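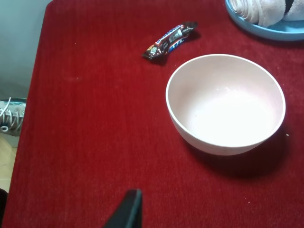

2 min read

Hindetti - grasp planning and wrist-view perception for tabletop arms

One package. Takes the wrist camera stream, gives you back object masks, ranked grasp poses and a checked path. Runs next to your existing controller, no need to rip anything out.

What it handles

Mixed tables. A Snickers bar lying at an angle, an empty bowl, a rolled-up towel on a blue tray, all on red cloth - every item gets its own mask and its own grasp type. Rim pinch for the bowl, across the short side for the bar, wide open and slow for the towel.
Clutter that isn't on the table. Shoes, walls, floor. Draw the table edge once in the setup tool and anything past it is dropped before planning starts.
Shadows. Dark soft shadows used to come through as extra objects in the 3 series. Fixed in 4, see changelog.

Soft goods module (add on)

Written by Anouk Stevens and the perception group at Edby. Plush, knits, towels, bundles. Depth is noisy on long pile so the module leans on texture direction and looks for the firmest part to hold. Where a bundle has a band round it, the band gets scored first and the loose fluff gets scored last. You can flip that in the config if your fingers are the wide type.
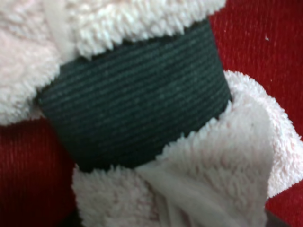 Wrist view, close in: dark green ribbed band around white plush, red fabric underneath.

Close range is where most planners lose the object, the outline is gone and its all texture. Hindetti carries the last good mask forward and keeps updating the grasp line down to contact. If confidence falls under your limit the arm backs off 60 mm and looks again.

Specs

Planner rate: 60 Hz on the reference PC
Grasp candidates per object: up to 1000, top 4 returned by default
Pretrained item classes: 614
Camera inputs: 4 max, one must be wrist mounted
Grippers: two-finger parallel, any make, finger geometry from URDF
API: Python and C++, same calls in both
Logging: every plan saved with its input image, replay in the Clillow viewer

Not included

Force control. Suction. Calibration target (order seperately). The Clillow viewer is free but needs its own login.

Licensing

Per arm, per year. Soft goods module priced on its own. Labs and schools - ask, there is a rate.

Next release in November: bimanual planning, faster replay, Lūse controller support out of beta.

Demo or quote: ask for Dinesh Siriwardena in sales engineering. Send a short clip from your wrist camera and the gripper model, he'll run it and send the plans back.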